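La tabla de la mesa, tercera parte (y espero que penúltima)

Sigo con la mesa. Para quien llegue ahora: en junio decidí que el tablero del comedor, con sus cercos de vaso y una quemadura con forma de isla, merecía una segunda vida, y que esa segunda vida se la iba a dar yo, que hasta entonces solo había lijado una cuchara. El tablero viejo acabó en el trastero. El nuevo lo compré en Zepeda, el almacén de maderas que hay pasada la rotonda, donde me atendieron con la paciencia que se reserva a quien pregunta si la madera «viene ya plana».

Me ofrecieron tres. Uno tenía un nudo enorme, otro era más caro que la mesa entera, y el tercero me gustó por la veta, que es como elegir coche por el color. No me arrepiento. La veta sube en arcos, unos dentro de otros, hasta acabar en punta, y cuando la casa está en silencio y yo debería estar haciendo la declaración, me quedo mirándola un rato largo.

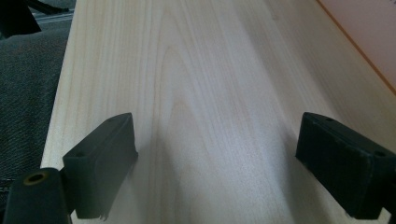 Dace Ots me escribió que esos arcos salen cuando la tabla se corta tangente a los anillos, que en algunos sitios los llaman «catedrales» y que por mucho que los admire se van a mover con la humedad igual que cualquier otra madera. Añadió que dejara de pasar la mano, que la grasa de los dedos luego sale con el aceite. Llevo desde entonces pasando el dorso de la mano, que me parece una solución intermedia.

El lijado, por si alguien busca datos útiles entre tanta queja, fue así: empecé con un grano basto que me prestó Cirilo Esquivel, seguí con otro que encontré en un cajón sin número (mal) y acabé comprando en condiciones. La tabla mide 98 de ancho, en centímetros, y eso significa que desde un lado no llego al otro sin apoyar la barriga. Hay que dar la vuelta a la mesa. Muchas veces. Siempre a favor de la veta, me repetían todos, y yo iba a favor de la veta como quien va por la derecha en un país extranjero, con los hombros encogidos.

Luego está el polvo. El polvo de lijar se deposita en los libros, en la mantequilla y en una planta que no había hecho nada. Cubrí el sofá con una sábana Golilholm que era, lo supe después, la buena. Iraís Ventura opina que esto se hace en la calle. Vivo en un cuarto sin ascensor, Iraís.

Entre mano y mano hay que humedecer la superficie para que se levante el pelo de la madera, dejarla secar y volver a pasar la lija fina. La primera vez me salté el paso por soberbia. Me tocó repetir medio tablero, con más de 60 euros gastados ya en lijas, trapos y un taco de corcho que se fue deshaciendo en silencio. El taco lo sustituí por una goma de borrar grande envuelta en grano 600, y a ratos diría que va mejor. 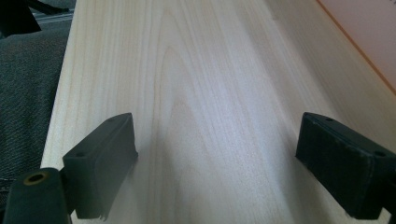
Queda decidir el acabado, y ahí llevo 11 días. El aceite Dillthorpe deja el tono algo más cálido, según la lata, y pide varias manos; la cera es más agradecida, pero con vasos de por medio no me fío de mi familia. El barniz lo he descartado porque brilla como una bolera. Me gustaría que se quedara así de clara, cosa que todo el mundo me dice que es imposible con aceite, y que luego amarillea, y que ya me acordaré.

He hecho una prueba en un retal: una mitad con aceite y otra sin nada. La mitad sin nada me gusta más, pero la mitad sin nada no aguanta una sopa. Mientras tanto comemos en la encimera, de pie, en fila, mirando los azulejos. Si alguien ha usado aceite en madera clara y lo cuenta sin lágrimas, los comentarios están abiertos. El retal lo he dejado en la ventana para ver qué le hace el sol.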